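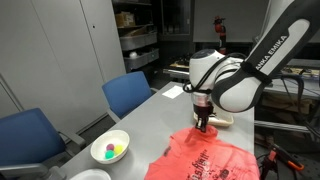 项目进展 | 旧衣再用

Teodor，你好！

六月这份报告晚了两天，先道个歉，月底盘库把我拖住了（盘到晚上九点多，回家连饭都懒得热）。

先说收衣服。Trukerum那边的收集点这个月送来797件，上个月是695件，涨得比我预想的快！T恤还是占大头，童装也多起来了，大概跟学校放假前清柜子有关系。分拣完能直接上架的有727件，剩下的要么领口松得没法看，要么有洗不掉的油渍，都打包给Grarkard做擦机布了。他们现在每周一来拉一次，比以前两周一次舒服多了，后门那条过道总算能走人。

再说花钱的事。你上次问缝补台的预算为什么没动，主要是Alvar Ljungberg报的那台二手锁边机我不太满意，试了一下午，厚一点的布老跳线。他答应换个零件再让我试，我想等等看，不急着买。线和纽扣倒是买了一批，发票随后寄给你。

缝补课开了四次，周一晚上七点那班一直满员，下午那班冷清，有一回只来了两个人，我们仨就坐着改了一条裤子，聊了半天窗帘。下个月打算把下午班挪到周六上午，场地已经问过了，租金不变。

有件事想请你帮忙拿个主意：Clustier想一次要700件纯棉T恤，给的价钱不错，可是这么一来店里的架子就空了一大半，老顾客肯定要念叨。我倾向于分三批给，他们还没回话。你要是觉得不妥，这周内告诉我一声就行。

库房的除湿机也修好了，换了个水泵，费用走的是日常开支，没有另外申请。

下次报告我会附上夏季的销售明细，顺便把锁边机的结果写清楚。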